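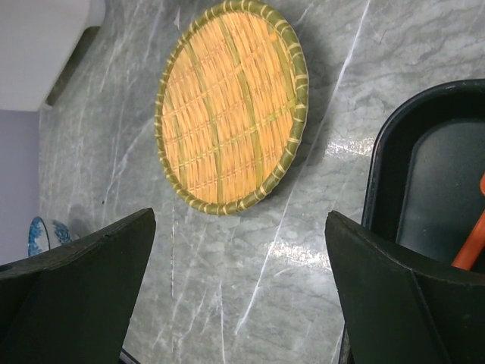
How do I clean a woven bamboo tray?

Wipe it with a barely damp cloth, then go over it again with a dry one and stand it on its edge overnight. I never soak mine. Crumbs get down into the weave, so before any water comes near it I turn the whole thing upside down over the sink and give it a good smack, then work along the strips with an old soft toothbrush. If something sticky has landed on it, a tiny drop of dish soap on the brush is plenty.

Can I put hot food straight onto bamboo?

I put bread and rolls right on it, warm from the oven, and I've never had trouble. Anything greasy or saucy gets a sheet of parchment or a cloth napkin underneath. A pan off the stove, no, please don't! Use a proper trivet for that.

My tray smells musty. Is it ruined?

Probably not. Mine got that way one February when I shoved it in the cupboard above the kettle (dumb spot, lots of steam). I left it by an open window for two days, turning it whenever I walked past, and the smell went away. If you see black specks that don't brush off, I'd stop using it for food and let it hold mail or onions instead.

What about bamboo on a marble counter? Will it scratch?

The bamboo won't, but grit caught under it might. I wipe the counter first and I lift the tray to move it, no sliding. Marble is also touchy about lemon juice, vinegar and wine, so if I'm serving anything like that I put the dishes on a tray with a solid bottom. The weave lets drips through and you won't notice until the stone has a dull ring on it.

You talk about your reindeer plates a lot. Do you only use them for the holidays?

Ha, I try! They're supposed to come out after Thanksgiving and go back in the box in January, but a gray plate with a bit of gold goes with pretty much everything I own, so one or another tends to stay in the cupboard.

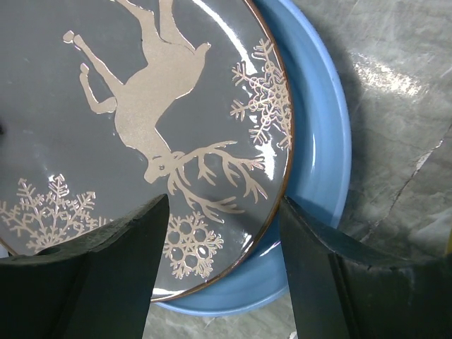 Gold reindeer and snowflakes on gray, with a copper-brown rim.

Can plates with metallic decoration go in the microwave?

Check the back of yours. If it doesn't say microwave safe, I'd treat it as a no. Real metal in a trim or pattern can spark, and you can't tell by looking whether it's metal or just a shiny color. I heat leftovers in a plain bowl and move them over.

And the dishwasher?

Same thing, go by the stamp. I wash mine by hand either way, with warm water and a soft sponge — no scrubby side, no powder cleanser. I had a set of dessert plates from McKinnon years ago that went through the machine every night, and by spring the gold stars were mostly a memory.

How do you store them?

Flat, in a short stack, with a paper towel or a circle of felt between each one. I cut my circles from a roll of craft felt I bought at Akley, and they've held up fine. The bamboo tray hangs on a hook on the pantry wall, well away from the stove.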